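Jun 21, 2025
Workshop book, Wullwood shed

Dorska bench, day whatever. I have stopped numbering the days as the numbers were getting personal.

The job as it stands: a hall bench and coat wall for the Beddoe house, built entirely from what came out of the Beddoe house. That was the client's condition and I agreed to it over a very good lunch. What came out was a heap of hardwood floor joists, two panelled doors, a bathroom's worth of lining boards and one newel post that has been painted by every generation since Federation.

De-nailing finished this morning. 493 nails in the coffee tin, plus a handful of screws that some previous owner had driven in with a hammer. I counted because Myfanwy bet me it would be under four hundred. She owes me a pie. The old cut nails came out cleanly if I punched them from the back. The later wire ones snapped off flush out of spite, and I cored those with the 10 mm plug cutter and will fill the holes with plugs from the offcuts.

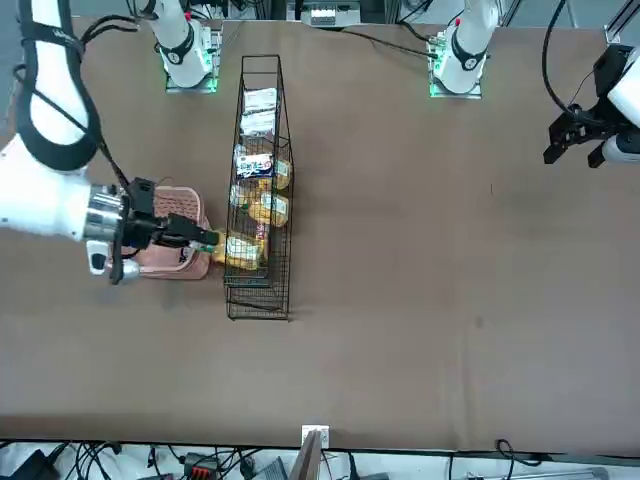 Metal detector passed over every joist twice after that, and I still found one with the planer. New nick in the knives, left of centre. Whoever uses the machine next will see a raised line down their boards and should shift the knives sideways a hair before they come looking for me.

Thicknessing: the joists cleaned up to 41 mm. I had drawn 45, with all the confidence of someone who had never met the timber. Seat rails redrawn to suit. The colour under the grime is lovely, a dark honey going to red near the heart, and there's enough length to do the seat in single boards if I put the worst checks at the back, under the coats.

Moisture was fine on everything except the two boards stacked nearest the roller door. Those are in stickers up on the mezzanine until August and I'm going to pretend they don't exist.

Glue test. Old hardwood can be oily, so I did three little lap joints with the Pritero PVA: one straight off the planer, one wiped with metho, one sanded at 80 grit and glued straight away. Clamped overnight, broken over the vice after breakfast. The planed one let go along the glue line with hardly any argument. The other two tore out wood. I'll be sanding and wiping both, on the grounds that it's someone else's grandmother who will be sitting on it. 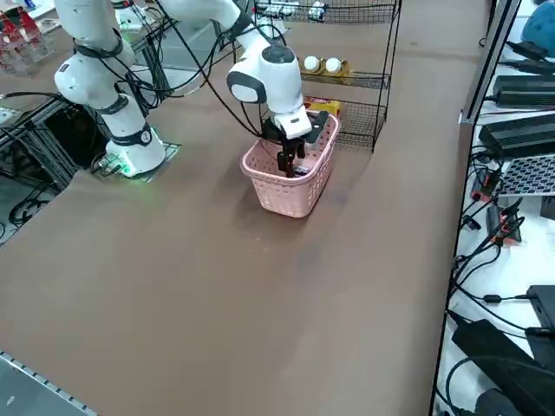
Can the doors be stripped with the heat gun?
Only after the paint has been tested for lead, and these came up positive on the lower coats, so the heat gun stays on its hook. Wet scrape with the chemical stripper, plastic down, proper respirator, all waste bagged and labelled.

Spent the middle of the day doing just that to the first door. Cream, then green, then a brown the colour of school gravy, then a thin pink primer. The panels turned out to be cedar. The stiles are something cheaper and heavier that was presumably meant to stay under paint for ever. Myfanwy Gittins wants them limewashed. I want them left alone. We have agreed to each believe the other has come around.
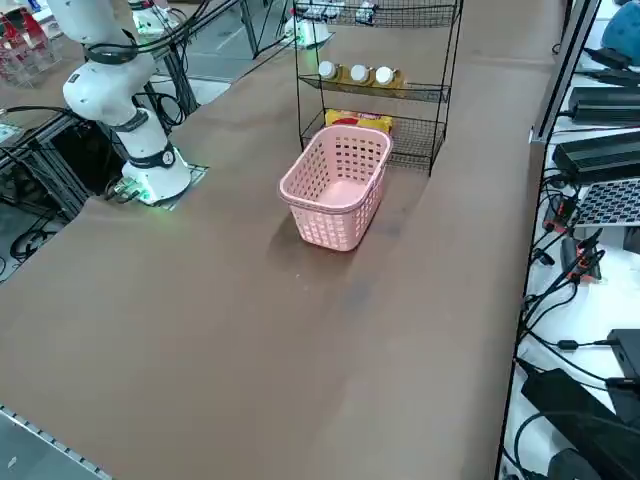 Layout for the coat wall: door laid on its side, panels running across, hooks along the top stile. Overall width available between the architraves is 867 mm at the floor and a bit less at head height, the house having leaned gently to the east for a century or so. I'll leave the door full at the bottom and scribe up one edge. Must take the cardboard template back to site before cutting anything. Underlined that twice in the last entry as well and then cut something.

Joinery on the bench: drawbored mortise and tenon for the legs, pegs split from the joist offcuts. Offset at 2 mm. I tried 3 on a scrap joint and the peg came out the far side looking like a chewed pencil.

Newel post is going to be the left front leg, or it's going to be firewood. There's rot up the middle for roughly a hand's length from the bottom. If I dock that off it still makes seat height with a small margin, which I'd call luck if I hadn't seen what luck does in this shed.
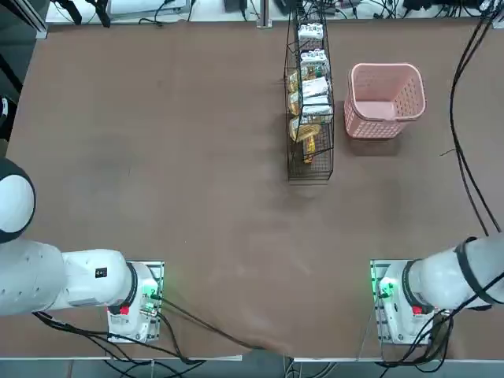
To do:
Pick up 4 litres of hardwax oil, the matt one. Last time I came home with satin and it looked like a bowling club.
Sharpen the mortise chisel. It is currently more of a wedge.
Ring the client about the door knob holes. I'd keep them and fit a turned plug in each, slightly proud. She may want them gone.
Second door: strip, same method, new respirator cartridges.
Dock the newel and have a proper poke at it with the awl.
Pie.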